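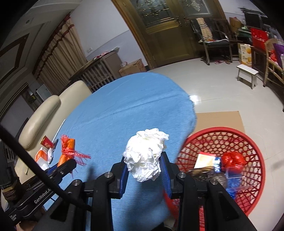
红篮子、蓝布面,还有一团揉皱的白纸巾。

1/
做零售咨询第九年,开一串讲讲电子价签。去年冬天我跟了一个项目,从头跟到尾,现在看见会自己变的数字还是会眨两下眼。篇幅有点长,建议排队结账的时候看。

2/
客户叫Climov,卖家居日用,锅碗、收纳、床品、香薰蜡烛那一类。试点店在Beltville,一个周末停车场会满、周二下午能听见冰柜响的地方。对,家居店里有冰柜,那是上一任顾问留下的,当时的词叫“场景融合”。

3/
价签供应商是Zamik。他们的销售演示做得极好,好到我怀疑全公司的预算都在那段动画里:一位女士走近货架,价签温柔地亮起,她微笑,拿起一个花瓶。我在门店站了九年,没见过谁对着价签微笑。皱眉的倒是天天有。

4/
试点范围:1,074个价签,覆盖厨房区和收纳区。原计划是1,000,多出来的74个是因为有人画货架图的时候漏了一整面挂杆。这74个价签后来有自己的采购单、自己的审批流程,还有自己的一次周会。

5/
Climov这边的项目负责人是Liam Blackburn,门店运营出身,话少,开会喜欢站着。第一次见面他问我:“换完以后,店员每天少干什么?”我准备了四十页材料,里面没有这一页。

6/
补这一页花了我两个晚上。纸价签时代,周二早上是换价时间,两个店员提前到,打印、裁、插、核对。裁纸刀是店里自己买的,切出来永远有一点斜。你如果逛过这家店,觉得价签像在向左边行礼,就是它。

7/
所以我那页写的是:周二早上不用再裁纸。Liam看完点点头,说行。后面三十九页他没翻。

8/
安装那晚值得单独讲。Zamik派来的工程师叫Shivam Shakya,背一个很大的包,里面一半是基站配件,一半是零食。他绑价签的动作快得离谱:扫商品、扫价签、卡上、下一个。我跟在后面学,扫了一排马克杯,扫完他回头看了一眼,说我把整排都绑成了同一只马克杯。

9/
重新绑。绑到凌晨,我对马克杯产生了一些不宜公开的看法。

10/
上线第一天,风平浪静。第二天,风平浪静。第三天上午十点,收纳区所有价签刷新,全部显示 700。没有小数点。抽屉分隔盒,700。挂钩,700。一只装牙签的小罐子,也是700。

11/
店里的反应值得写进教科书。店长第一反应是拿纸板去挡。第二反应是问我这算不算“动态定价”。我说严格来讲它确实动了。

12/
原因后来查清楚,很没劲:总部商品库里有个字段叫“陈列宽度”,单位毫米,跟价格字段挨着。某次更新以后,接口读错了一列。也就是说那天顾客看到的是货架的尺寸。信息本身完全准确,只是没人想知道。

13/
这里插一句给同行:验收的时候别只看价签亮不亮。随便挑一排货,拿手机拍下价签,走到收银台扫一遍,再拿总部系统查一遍,三处对得上才算数。听着很笨。我那天下午就是这么笨着过来的,鞋底磨薄了一层。

14/
还有,问清楚价格错了以后谁有权按暂停。我们当时的答案是“由总部评估后统一处理”,翻译一下,就是店长得写邮件。写邮件的同时,700还挂在那里。后来Liam要了一个本地暂停的权限,放在店长平板的首页,一个灰色按钮。Zamik的设计师觉得灰色不够品牌,Liam说品牌够了。

15/
顾客怎么看?我在收纳区蹲了一周。大多数人没有发现换了价签。有一位大叔发现了,用指甲抠了抠,对太太说“假的”。太太说“真的”。两个人讨论了很久,最后什么都没买,往蜡烛那边去了。

16/
有个妈妈问店员,晚上会不会便宜一点。店员很老实,说不知道。这句“不知道”我记在本子上,回去开会念了三遍。纸价签的年代没人问这种问题,纸不会趁你转身去找购物车的工夫改主意。

17/
于是有了那条规矩:营业时间内只许降,不许涨。涨价一律等关门。总部有人不高兴,说这样浪费了技术的能力。我理解,花钱买了能跑的东西,谁都想让它跑一跑。可你想象一下顾客举着一个锅,走到收银台,锅贵了。这场架你打算派谁去吵?店里那个时段通常只有两个人,其中一个在找退货单。

18/
中途还来过一批参观的。Thygesen的团队,做家具的,听说Climov上了新系统,来“对标”。七个人,都穿深色高领,在厨房区站成一个半圆,看一个显示着漏勺价格的小屏幕,看了很久。有人小声说“很克制”。

19/
他们问我投资回报周期。我说试点阶段还在收集数据。这句话我说过很多次,语气已经非常成熟了。

20/
其实数据是有的,只是不好看也不难看。换价省下来的工时是真的,周二早上那两位店员现在晚到一个半小时,其中一位说终于能送孩子上学。价格投诉在700那天冲高,之后慢慢掉回去,掉到比以前低一些。销售额呢,没看出变化。动画里那位微笑的女士始终没有来。

21/
写结案报告的时候,我跟老板在“销售额没看出变化”这句上僵了一下午。他建议改成“销售表现保持韧性”。我建议不改。最后的版本是“销售表现稳定”,双方都不满意,所以签字很快。

22/
说说电池。供应商手册写能用很多年,手册没写的是门店会把价签装在哪里。冰柜旁边那几个(对,还是那台冰柜)掉电快得多。Shivam隔着电话听完,停顿了一下,问:“你们家居店为什么有冰柜?”我说这个问题我们内部也还没有对齐。

23/
再说说掉下来的。挂杆上的价签会被购物车蹭掉,店员捡起来,看哪里空着就往哪里插。纸价签插错了,一眼看得出来,上面写着品名呢。电子的也写着品名,字号小到需要信仰。我们后来把品名调大,把品牌标志删了。删标志这件事又开了一次会。

24/
如果你也要做试点,几件小事,按我后悔的程度排:
先修商品库,再买硬件。
让店里自己挑试点区域,他们知道哪排货架一到周末就乱。
第一个月别安排参观。
备用卡扣多订,多到仓库的人骂你为止。
安装那晚的饭要提前订,凌晨的Beltville只有加油站的三明治,鸡蛋馅的,我不想再谈。

25/
有人私信问,所以到底值不值。看你原来换价有多痛。一周换一次、每次几十个品,裁纸刀挺好的,斜就斜一点。天天改价、店又多,那可以算算账,记得把我这种人的费用也算进去,很多人忘了这一项,我一般不提醒。

26/
一月底我又去了一趟Beltville,私人行程,买衣架。价签都亮着,字也看得清。店长认出我,领我去看收银台后面的墙,上面挂着一个相框,里面是一个旧价签,手写的,700。她说新来的店员培训第一课就讲这个。

27/
冰柜还在。里面现在放香薰蜡烛,标价正常。

28/
下一串写自助收银,等我那边的保密协议到期。想看哪段先留言,骂供应商的私信就行,我还得跟他们吃饭。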